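台所と収納の掲示板 > 野菜・果物の置き場所 > トピック 1604

編みかごに野菜と果物を一緒に入れてもよいでしょうか

投稿者：mado_giwa
2025-11-22

はじめまして。日本に住んで六年目の者です。日本語が少し硬いかもしれませんが、どうぞよろしくお願いいたします。

先週、Billholmという雑貨の店で編みかごを買いました。値段は3110円でした。私にとっては安くない買い物でしたので、きちんと使いたいと思っています。今まで、野菜は全部冷蔵庫に入れていました。けれども冷蔵庫が小さいので、下の方に入れたものを忘れてしまい、見つけたときにはもう食べられないことが何度もありました。目に見える場所に置けば、忘れないのではないかと考えました。

質問は次の三つです。

一、オレンジと葉の野菜を同じかごに入れると、葉が早く黄色くなるというのは本当でしょうか。母がいつもそう言っていました。

二、さつまいもは冷蔵庫に入れない方がよいと聞きました。冬でも同じでしょうか。

三、かごの中に何かを敷くべきでしょうか。布か、紙か、それとも何も敷かない方がよいでしょうか。

家族は二人です。買い物は週に一度、まとめてします。台所に窓が一つあり、午前中だけ日が入ります。ご経験のある方に教えていただけましたら、とてもうれしいです。

返信 1
投稿者：nekko_to_happa

トピック主さん、はじめまして。私も日本語は二番目の言葉ですので、安心してください。

一番目のご質問についてです。オレンジはあまり心配いりません。葉を黄色くする原因になりやすいのはエチレンという気体で、りんごやよく熟したバナナは多く出しますが、柑橘類が出す量は少ないと言われています。お母様のお話は、りんごのことではなかったでしょうか。うちの祖母も、果物を全部まとめて「くだものは葉っぱの敵」と言っていました。

ただ、だからと言って葉の野菜をかごに入れるのは、私はおすすめしません。葉の野菜はエチレンより先に、乾燥で負けます。暖房を使う部屋では、朝に置いた小松菜が夕方には柔らかくなっていました。

さつまいもは、冬でも冷蔵庫に入れません。新聞紙で一本ずつ包んで、廊下に置いています。

返信 2
投稿者：shirodai

さつまいもについて、少し違う意見を書きます。

「冬でも外」というのは、家によると思います。私の家は古い木造で、冬の夜の廊下は五度くらいまで下がります。冷蔵庫の野菜室の方が暖かい日もあります。さつまいもは寒いと中から傷みますので、廊下に置いた年は、切ったら中が茶色い点だらけでした。ですから、うちでは発泡スチロールの箱に入れ、ふたを少しずらして、居間の隅に置いています。

温度計を一つ買って、かごを置きたい場所に一晩置いてみることが、いちばん早いと思います。十三度から十五度くらいがさつまいもには合うそうです。そのような場所がない家も多いですから、その場合は少しだけ買って、早く食べることです。

返信 3
投稿者：nekko_to_happa

shirodaiさん、ご指摘をありがとうございます。たしかにその通りです。うちは集合住宅の中の階ですので、廊下でもあまり寒くなりません。自分の家のことだけを考えて書いてしまいました。

返信 4
投稿者：minato_no_nabe

三番目のご質問に答えます。敷くものについてです。

私は何も敷かない派です。かごは空気が通ることがよいところなのに、布を敷くとそのよいところが減ります。昔、厚い布を敷いて玉ねぎを入れていたとき、下の方の一つが傷んで、汁が布にしみて、においがかごにまで移りました。布は洗えましたが、かごのにおいは一か月残りました。

もし何か敷くなら、紙がよいです。汚れたら捨てられます。毎週の買い物の日に新しい紙に替えると決めておけば、そのときにかごの中を全部見ることになります。

返信 5
投稿者：kago_suki_62

私は敷く派です。

編んだかごは、内側に細い先が出ていることがあります。柔らかい果物、たとえば桃や柿をそのまま置くと、そこに小さい傷がつきます。傷がついたところから茶色になります。薄い布を一枚だけ敷けば防げますし、空気も十分に通ります。minato_no_nabeさんの布は、厚すぎたのではないでしょうか。

私が使っているのはガーゼの布巾で、一枚172円でした。三枚持っていて、順番に洗っています。布は高くなくてよいのです。

返信 6
投稿者：minato_no_nabe

たしかに、私の布は古いバスタオルを切ったものでした。厚すぎました。

けれども、トピック主さんは桃ではなくオレンジとさつまいもの話をしています。皮が厚いものには、布はいらないと今でも思います。オレンジはかごの先に少し当たっても平気です。

返信 7
投稿者：kago_suki_62

皮が厚くても、長く置けば同じです。特に、重いものが上に乗っているときは危ないです。オレンジの上にさつまいもを置いたことがありますか。私はあります。下のオレンジは三日でへこみました。

返信 8
投稿者：mado_giwa（トピック主）

皆様、たくさんのお返事をありがとうございます。こんなに早く答えをいただけるとは思いませんでした。

エチレンのことは知りませんでした。母に電話で聞きましたら、やはり「りんごの話だったかもしれない」と言いました。三十年間、オレンジに悪いことを言っていたと笑っていました。

温度計は家にありませんので、明日買ってきます。

布と紙のことは、まだ決められません。もう一つ、質問を足してもよいでしょうか。今週の材料は種類が少なく、それぞれをどこに置くべきか、一つずつ教えていただけないでしょうか。全部をかごに入れるのが間違いならば、どれを残し、どれを冷蔵庫に入れるかを知りたいです。かごはテーブルの上に置くつもりです。

オレンジ、チンゲン菜、紫のさつまいも、黄色いピーマン。これと編みかごです。テーブルは白いので、野菜の色がよく見えて、気に入っています。

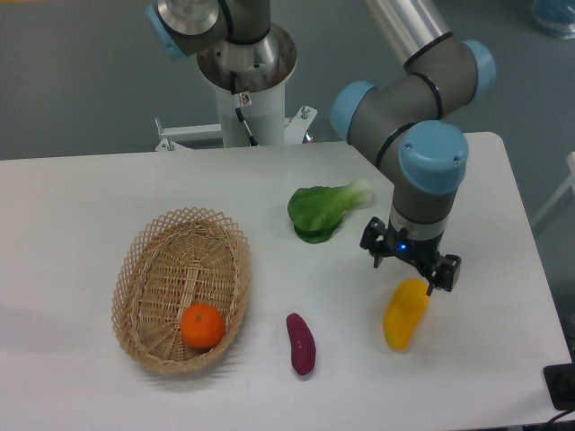
返信 9
投稿者：nekko_to_happa

よい色ですね。紫のさつまいもと黄色いピーマンが並ぶと、それだけで明るくなります。

では、私の分け方を書きます。

オレンジ：かごでよいです。一週間か、涼しければもう少し長く大丈夫です。暖房の風が当たるところは避けてください。皮がしなびてきたら、先に食べます。

チンゲン菜：冷蔵庫です。湿らせた紙で根元を包み、ポリ袋に入れて、立てて置きます。寝かせて置くと、葉が上に起きようとして疲れると、私は八百屋さんに教わりました。科学的に正しいかどうかは分かりませんが、立てた方が場所も取りません。

紫のさつまいも：紙で包んで、暗くて寒すぎないところです。かごに入れるなら、紙に包んだまま入れます。

黄色いピーマン：迷うところです。二日か三日で食べるならかごでもよいですが、それより長いなら冷蔵庫の野菜室に入れます。水分がついていたら、必ず拭いてからにしてください。へたのところの水がいちばん悪いです。

返信 10
投稿者：shirodai

チンゲン菜を立てることには賛成です。私は牛乳パックを半分に切って、その中に立てています。パックは野菜室の中で倒れませんし、汚れたら捨てられます。

紫のさつまいもは、普通のさつまいもと同じ扱いでよいと思います。品種によって甘さが違うので、私は最初の一本は必ず蒸して味を見ます。甘くないものはスープに、甘いものはおやつにします。トピック主さんのさつまいもはどちらでしょうか。

一つ気になるのは、テーブルの上という場所です。午前中に日が入る窓がある、と最初に書かれていました。かごに日が当たりませんか。さつまいもは光と暖かさで芽が出やすくなりますし、オレンジは乾きます。

返信 11
投稿者：asa_no_daidokoro

初めて書きます。いつも読むだけでしたが、テーブルの上のかごについては言いたいことがあります。

私は、食事をするテーブルにかごを置くことには反対です。理由は簡単で、食事のたびに動かすことになるからです。動かすたびに中のものが転がり、ぶつかります。そして戻すのが面倒になって、椅子の上に置きます。椅子の上のかごは、次に誰かが座るときに床に行きます。私の家では、かごは二週間で床の物になりました。

今は、調理台の端の棚に置いています。Nestusという名前の、幅の狭い棚です。三段あって、いちばん上にかご、真ん中に米、下に鍋を置いています。かごの場所が決まってからは、床に行くことはありません。

返信 12
投稿者：kago_suki_62

asa_no_daidokoroさんに反対です。テーブルの上にあるから食べるのです。

棚に置いていたとき、うちの子どもたちは果物を食べませんでした。テーブルの真ん中に置いたら、何も言わなくてもみかんがなくなりました。トピック主さんも「忘れるのが問題」と書いています。見えるところが一番です。

動かすのが嫌なら、小さいかごにすればよいのです。大きいかごを買う人が多いですが、大きいと、たくさん入れたくなります。たくさん入れると、下のものが見えません。それでは冷蔵庫と同じです。

返信 13
投稿者：asa_no_daidokoro

小さいかごならテーブルでもよいという点は、認めます。私のかごは大きすぎました。Vandenbergheのかごで、空のときでも約564グラムあります。そこにじゃがいもを入れていたのですから、毎回動かすのは大変でした。

でも、果物だけのかごと、野菜のかごは、別にした方がよくないでしょうか。子どもはさつまいもを生では食べませんから、さつまいもがテーブルにある必要はないと思います。

返信 14
投稿者：minato_no_nabe

横から失礼します。さつまいもがテーブルにあると、「今日はこれを使おう」と大人が思い出します。私は子どもがいませんが、かごを見て夕食を決めています。冷蔵庫を開けて考えるより、ずっと早いです。

私のやり方を書きます。買い物から帰ったら、次の順番でします。

一、全部をテーブルに出します。袋からも出します。
二、傷があるもの、柔らかいものを手前に集めます。それは今日か明日に使います。
三、葉の野菜を包んで、先に冷蔵庫に入れます。
四、残ったもののうち、重いものからかごに入れます。軽いものと柔らかいものは最後です。
五、前の週から残っていたものは、いちばん上に置きます。

五番が大事です。新しいものを上に入れると、古いものは永遠に下にいます。私は以前、かごの底でしょうがの化石を見つけました。

返信 15
投稿者：happa_wa_reizouko

チンゲン菜をかごに入れてはいけないという意見が多いですが、例外も書いておきます。

その日の夜に食べるなら、かごでもまったく問題ありません。買って帰って、数時間テーブルに置いただけで悪くなる野菜ではありません。私は仕事の帰りに買って、そのまま台の上に置き、お風呂の後に料理します。冷蔵庫に入れると、かえって忘れて翌日になってしまいます。

少ししなびても、料理の前に根元を水に浸けておくと、かなり戻ります。十五分から三十分くらいです。

返信 16
投稿者：nekko_to_happa

happa_wa_reizoukoさん、お名前と反対のことをおっしゃるので笑いました。でも、当日ならその通りですね。

水に浸けた後、そのまままた保存するのはやめた方がよいです。濡れたまま袋に入れると、葉の間がぬるぬるになります。浸けたら、その日に使い切るのがよいと思います。

返信 17
投稿者：mado_giwa（トピック主）

また皆様にお礼を申し上げます。意見が違うことも、とても参考になりました。私の国では、かごの中に布を敷くかどうかで誰も議論をしません。

今日、温度計を買いました。夜の間、テーブルの上に置いてみました。朝の六時に十四度でした。shirodaiさんが書いてくださった数字の中に入っていますので、さつまいもは紙に包んでテーブルの上に置くことにします。ただし、昼は二十度を超えました。昼間はどうしたらよいでしょうか。

チンゲン菜は、牛乳パックを切って立てました。思ったより簡単でした。はさみで切るときに手がべたべたしましたので、次は先によく洗います。

ピーマンは明日、肉と一緒に炒めます。ですから保存はしません。

返信 18
投稿者：shirodai

昼に二十度を超えるのは、今の季節なら数時間だけでしょうから、私は気にしません。何か月も保存したい人には問題ですが、週に一度買い物をする二人のご家庭なら、その前に食べてしまうでしょう。

気をつけるのは春からです。六月になって湿気が多くなると、紙に包んださつまいもは紙の内側でかびることがあります。私は六月から九月までは、さつまいもを買い置きしません。かごには玉ねぎだけを入れ、それも少しずつにします。

返信 19
投稿者：kago_suki_62

六月の話が出ましたので、かごの手入れについても書きます。

編みかごも、かびます。中身だけの問題ではありません。私は雨の季節には、月に二回、中を全部出して、乾いたブラシで編み目のほこりを取り、風の通る日陰で半日干します。日の当たるところに長く置くと、色が変わったり、割れやすくなったりします。水で丸ごと洗うのは、素材によりますので、買った店で聞くのがよいです。

冬は月に一回でも足ります。さつまいもの土が編み目に入りますので、紙に包むのはかごのためにもなります。

返信 20
投稿者：asa_no_daidokoro

かごの土の掃除には、使い終わった歯ブラシがいちばんです。

それから、紫のさつまいもの料理を一つ書かせてください。蒸してつぶし、少しの塩と牛乳でのばすと、紫色のスープになります。オレンジの皮を少しだけすりおろして上に散らすと、香りがよいです。皮を使うときは、よく洗ってください。色が心配な方は、重曹を入れないことです。私は一度入れてしまい、緑がかった灰色のスープができました。味は普通でしたが、家族は飲みませんでした。

返信 21
投稿者：minato_no_nabe

そのスープは私も失敗したことがあります。私は重曹ではなく、卵の白身と一緒に焼いたら、緑になりました。パンケーキでした。

反対に、レモンの汁を入れると赤い方に寄ります。オレンジの汁でも少し変わるかもしれませんが、試したことはありません。

返信 22
投稿者：mado_giwa（トピック主）

さつまいもを蒸しました。shirodaiさんのご質問への答えですが、あまり甘くありませんでした。ですから、半分をスープにしました。オレンジの皮も少し入れました。夫は「これは何の花のスープか」と聞きました。悪い意味ではないようです。おかわりをしましたので。

かごについては、次のように決めました。しばらくこれで試してみます。

テーブルの上のかごには、果物と、二日以内に使う野菜だけを入れます。
さつまいもは一本ずつ紙に包み、かごの横に置きます。
布はガーゼを一枚敷きます。kago_suki_62さん、ありがとうございます。minato_no_nabeさん、申し訳ありません。でも、五つの順番は紙に書いて、冷蔵庫の扉に貼りました。
葉の野菜はすぐに冷蔵庫に立てます。

もう一つだけ教えてください。Drikmontという店で、ふたのついたかごを見ました。ほこりが入らないのでよいと思いましたが、ふたがあると中が見えません。使っている方はいらっしゃいますか。

返信 23
投稿者：minato_no_nabe

布の件は、謝らないでください。三か月後に紙に替えてくださると信じています。

ふたのついたかごは、パンを入れるのに使っています。野菜には使いません。ふたをした日から、中のものを忘れます。

返信 24
投稿者：happa_wa_reizouko

私はふたつきを玉ねぎとにんにくに使っています。光が入らないので、芽が出にくいように感じます。ただ、ふたは少し開けておきます。完全に閉めると、開けたときのにおいが強いです。

トピック主さんのように忘れやすい方なら、ふたの上に中身を書いた紙を置くとよいかもしれません。私は洗濯ばさみで留めています。

返信 25
投稿者：mado_giwa（トピック主）

ありがとうございます。ふたつきは玉ねぎを買うようになってから考えます。次の買い物ではみかんを一袋買う予定ですので、かごに全部入るかどうか、また書きに来ます。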